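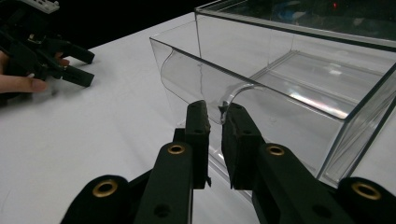

24 August 2019
From: Florencia Espinoza

Hello all — I've been meaning to write since the Garkdale swap about storage for odds and ends, as I've finally given up on my old biscuit tins. You can never tell what's in a tin without prising the lid off, and I had 3 of them full of buttons and goodness knows what! So now I'm a convert to clear boxes. The sort I mean is open at the top with thin see-through walls, and on a white table you hardly notice it apart from the greyish lines of the edges (mine has vanished on me twice while I was looking straight at it). It does make sorting lovely and quick though.

What I haven't cracked is cleaning. Kitchen roll seems to leave mine smeary, and the corners at the bottom are a pain — crumbs and fluff get down there and stay put. Any tips?
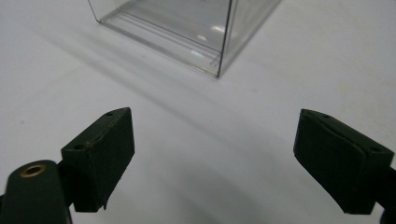 Quang Hoàng wrote:
> Don't use kitchen roll on clear plastic, it'll scratch
> in no time. Lukewarm water, a drop of washing-up liquid
> and a soft cloth. Old toothbrush for the corners.

Thank you Quang, that came through while I was still typing up the rest! Toothbrush it is. Does anyone on the Lightfoot side want the tins? Free to a good home, one has a dent.

Florencia

Recent messages
Garkdale swap, dates for October
Drawer dividers — cut your own?
Wanted: jam jars with lids, Vemamville
Re: Re: labels that peel off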